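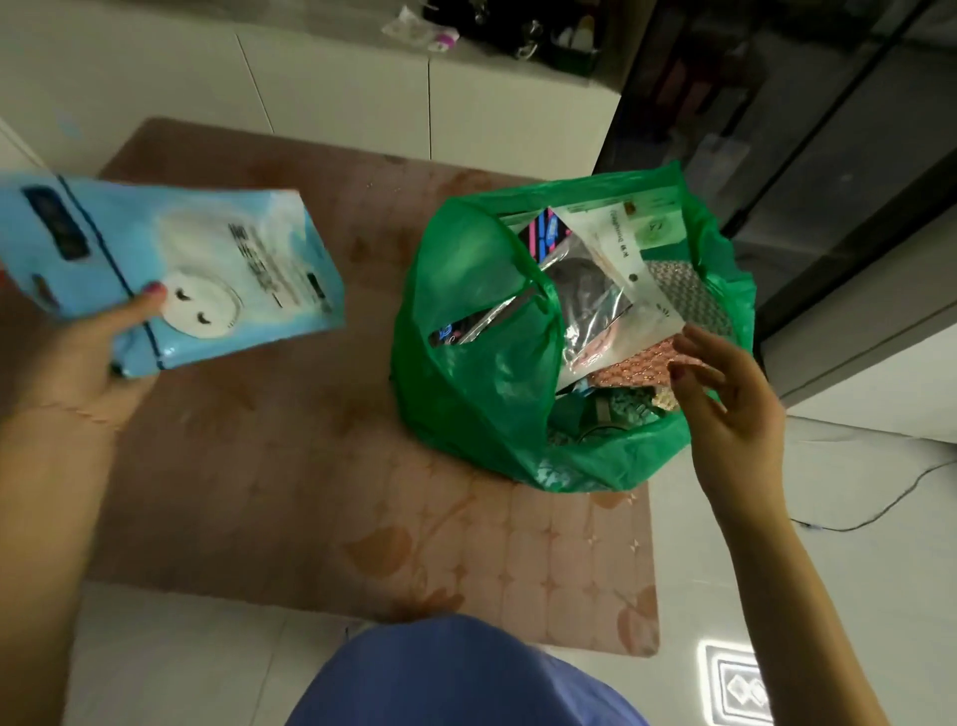
Bag task, pouch in the left hand, right hand near the opening.

June 21, 2026. Went back through the hand demos for the unpacking task. Tinside wants 40 usable ones before we train. I don't trust the number. In a green bag packed this full, most of what matters is what the fingers feel, and the head view has none of it.

Rowlands replayed 89 older demos through the retargeting and calls 81 of them clean. Clean means the wrist path stayed inside joint limits. It says nothing about whether the grasp would hold. Ask for the grasp labels again.

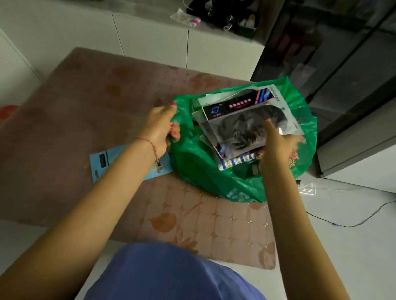 Left hand on the rim, right hand on the clear package.

Rim hold worries me. The person does it without thinking, and our left gripper has no habit like that. Thin plastic will slide out of flat pads. Try the 2 rubber pad sets from Grarkby first.
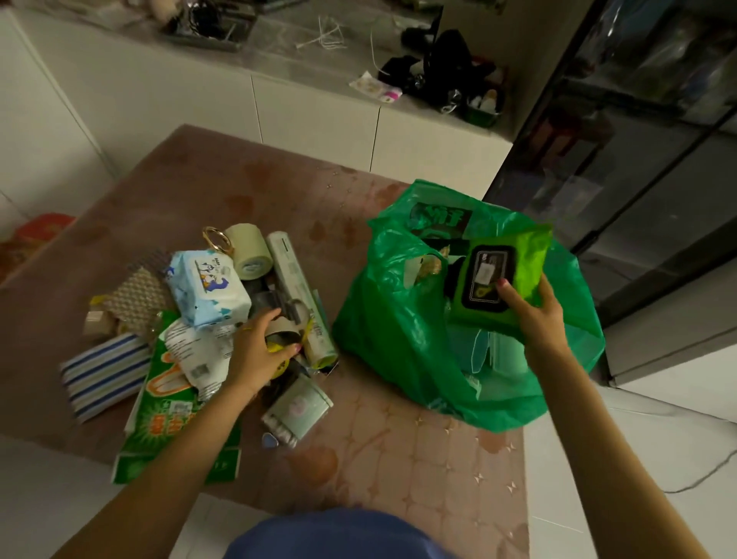
Would driving the arms by remote control give better data than bare hands?
Probably for the grasps, as the motions are ones the arms can make, but it's slow and people get timid with it. Grinemen tried it in October and the demos were full of pauses.

Not signing off on training yet.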